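**Skamgate sim group, minutes, 4/25/21**

Present: Abdelilah El Idrissi, Ismail Gaber

1. Rendering changes. Abdelilah went over the randomized lighting and grain in the simulated table task. 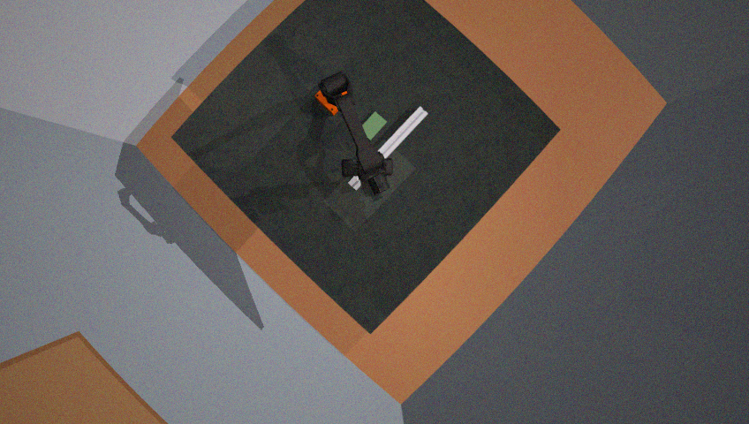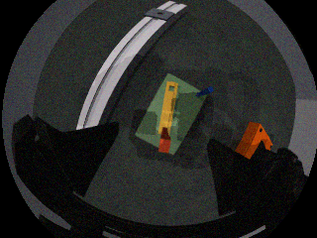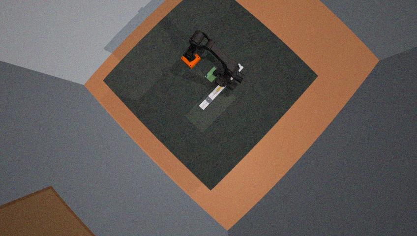 Simulated views, two wider ones of the table and one close to the gripper.

2. Results. The policy trained on 3133 simulated episodes finished 6 of 10 trials on the Manurung bench. Ismail thinks the shadows are still too soft. No decision.

3. Next run. Four lighting presets, same seeds.

Actions
- Abdelilah: start the run on Dodolby
- Ismail: send trial logs to Tondadberg in April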